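Tendgate shelf cell, weekly walkdown, January 2019
Filled in by Deividas Rätsep. Comments are mine, so blame me for the rambling!

Quick background for the second shift: the right arm faulted in the middle of a restock run, grip force alarm, and stopped with a canister still in its fingers. Cycle counter said 2,579. It held on and didn't drop anything, but it also refused to let go when I hit release from the pendant, and I had to go in under lockout to get the thing out by hand. So this week's checklist is the long version, and I've written more than usual next to the items that bugged me.

**Before going in**

- [x] E-stop, pendant. Works, nice solid click.
- [x] E-stop, wall side. Works.
- [ ] E-stop, aisle end. Works, but the yellow ring is loose and spins with the button. Ordered a new one from Turier.
- [x] Lockout tag and padlock on the hook. Only one padlock though, and there are supposed to be two. If you have the other one in your locker please put it back, I won't ask questions.
- [x] Floor tape. Scuffed by the Tangen door, still readable.

**Arms, power off**

- [x] Left arm, joints by hand. Smooth all the way up, no grinding.
- [x] Left gripper, opens and closes fully.
- [ ] Right arm, wrist joint. There's a tiny notchy feeling at one spot. I went over it again and again and I still feel it! Might be me, might be the bearing. Somebody with better hands please try it before we sign off.
- [ ] Right gripper, finger pad. FAIL. The pad screw had backed out, and the pad could rock when I pushed it with my thumb. I think that's our fault alarm right there: the pad shifts, the force reading jumps, the controller panics. Screw is back in with fresh threadlocker, but I want it looked at again after 500 cycles, so the box stays unticked.
- [ ] Right arm cable. See below, I have opinions.

After all that I put the power back on and ran slow mode, 18 picks along the canister row, standing outside the tape with my thumb on the pendant stop. No alarms. The grip trace looked flat and boring, just how I like it.
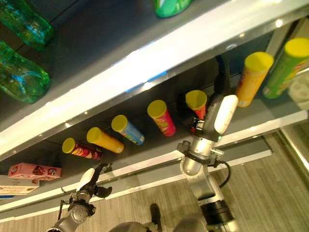
*Slow mode check, right gripper closed on the red-orange canister, left gripper open. Note the cable loop on the right arm.*

So, the cable. It loops out from the side near the middle joint and then runs back down the arm, and I really don't love it. It didn't touch anything in slow mode, but at full speed the arm swings a lot harder, and all it takes is one bottle or box corner in the wrong place. I'd like a clip at the middle joint so the loop sits closer in. Tesanska sells a snap-on kind that comes off without tools (we used them on the old cell and they were great). Until it's clipped, please keep this arm at reduced speed. Yes, even if the run is behind!

**Shelf and surroundings**

- [x] Shelf rails tight, both ends. I leaned on them pretty good.
- [x] Side panel, no cracks or chips.
- [x] Nothing stored under the arms' path.
- [ ] Shelf lights. Pass, but the front edge of the upper shelf throws a lot of glare. I don't know if it bothers the vision side or only me. Leaving it open so someone who knows that stuff can take a look.
- [ ] Canister spacing. The planogram wants the same gap between all of them and we are sloppy about this. When the gap gets tight the fingers have to squeeze in, and that can't be helping a loose pad. Please use the spacer block, it's in the drawer with the hex keys.

**Controller**

- [x] Fault log saved and copied to the shared folder.
- [x] Clock correct. It had drifted 6 minutes, I reset it.
- [ ] Release after grip fault. FAIL, and this is the one that worries me most. A pad screw I can fix in no time, but a gripper that won't open on command means a person reaching in, and I don't want that to be our normal. I sent the log to the integrator and asked for a proper release routine. Last August we had the same complaint on paper and it got closed with "could not reproduce." Well, I reproduced it!

**Status:** OK to run at reduced speed only. No full speed until the cable clip is on, the pad has had its second look and I've heard back on the release. If it grips and won't let go, hit the stop, lock it out and call me before you reach in, doesn't matter what time it is.

D. Rätsep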